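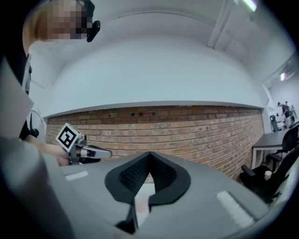 The Trouble With Bare Brick

Somebody is always about to take the plaster off a wall. In the building where I rent a desk it was the tenants on the second floor, who spent most of February with a hammer, a roll of plastic sheeting and a growing collection of contractor bags. They wanted brick. They got brick, along with a strip of gray cement where an old doorway had been filled in and a patch near the window that a previous owner had painted mint green.

I have nothing against the material. A red-brown wall with some orange in it, laid in straight courses by a person who cared, is a pleasant thing to sit across from. What I don't buy is the idea that there's one waiting behind every sheet of drywall, or that uncovering it is the honest thing to do. Plenty of these walls were built to be covered. The good bricks went on the street side, where people would see them, and the soft, crooked ones went inside under plaster. Stripping them bare a century later isn't restoration, whatever the listing says.

Listings say a lot. In Trasska, where the old warehouses along the canal have been turning into apartments for years, every ad I read mentioned the brick before it mentioned the heat. One offered "authentic industrial character" in a unit where the authentic part was a single wall behind the refrigerator. Another had brick on all four sides and a tenant who had hung blankets over two of them by the time I visited.

She was cold, and the wall was dusty. Old mortar sheds. You sweep, and the next day there is a fine sandy line along the baseboard again. You can seal it, and the hardware store will gladly sell you something to do it with, but a shiny sealer gives the brick a wet look that never goes away, and the wrong product can hold moisture in until the faces start popping off. The people who repair these walls for a living mostly told me to leave them alone. The ones selling sealer told me otherwise.

Then there is the fake stuff, which I expected to hate. Studov makes thin slices of fired clay that go up like tile, and Leka sells a molded panel with the mortar lines already in it. I looked at both in a showroom on a gray afternoon. From across the room the Studov was convincing. Up close it was still pretty convincing, except at the corner, where the installer had run out of corner pieces and hoped for the best. The Leka panel repeats. Once you find the same chipped brick in two places you will look for it every time you sit down.

A builder I talked to had used slices on a wall in a café in Cisiton, and he said customers compliment the owner on having saved the original. The owner has stopped correcting them.

What gives a real wall away is usually the part nobody would design. A vent. A row of little dark openings high up where something once let air through or held something in place. A band where the color shifts because the second delivery came from a different kiln. I like those better than the brick itself, and they are the first things a renovation tends to fill in.

As for the second floor, the bags are gone and the mint green stayed, after a long argument I could hear through the ceiling. They had a quote of $400 to strip it chemically and another of $200 to plaster that section back over. They put a bookcase in front of it. I went up to see, and there was sand on the books.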